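Tangled hangers and charging cables, is a drawer organiser worth it?

Asked by nodilcombe_renter, October

My desk corner collects hangers and cables and they knot together. My sister swears by the Schwaiger drawer insert, $51 at Plirnadley. I reckon it's a plastic tray with a fancy name. Has anyone had one longer than a month? Table and drawer:

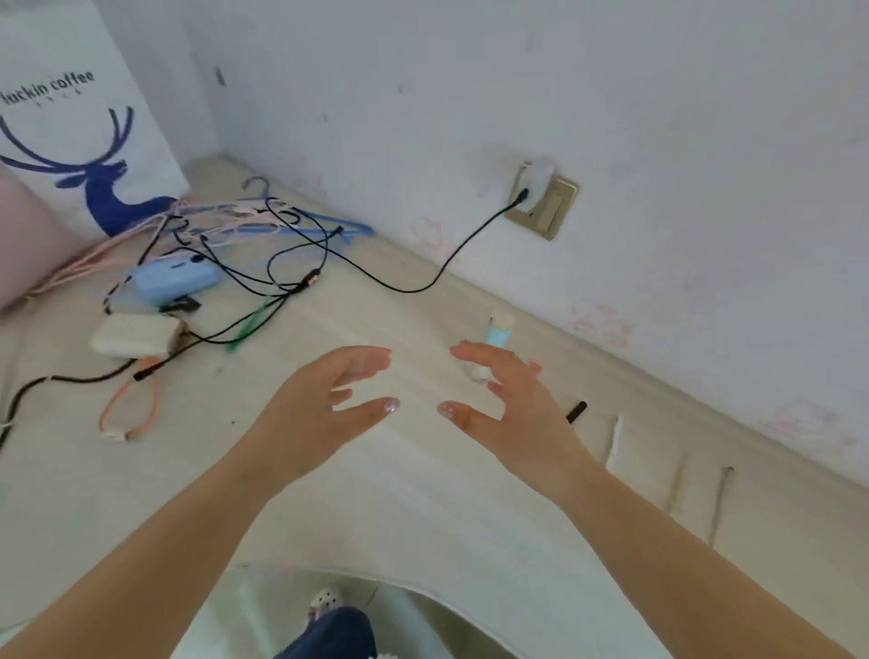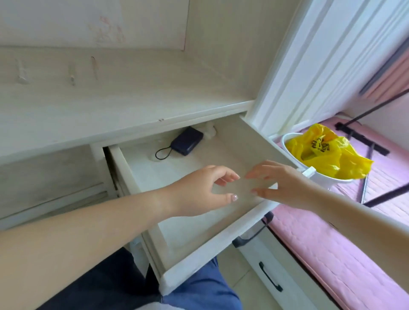 Second photo: the drawer I'd use.

2 answers

Wendelin Stöckli (94 helpful votes)
Save your money. You've got a drawer with hardly anything in it and a pile on the table, and a tray won't shift one into the other. Hangers go in the wardrobe. Wind up the multi-ended cable, put a rubber band on it and drop it in near the navy case. Leave out the one you charge with every day. If it's still a mess in a month, try cut-down cereal boxes before you pay for dividers. I've had two of those inserts and both slid forward whenever I opened the drawer.

user3767
got the Nudar one, its ok. bit smelly at first. measure the inside of the drawer not the front, mine didnt fit and they wouldnt take it back

Comment from nodilcombe_renter: Didn't fit, smelly, but "ok"? Trying the rubber band.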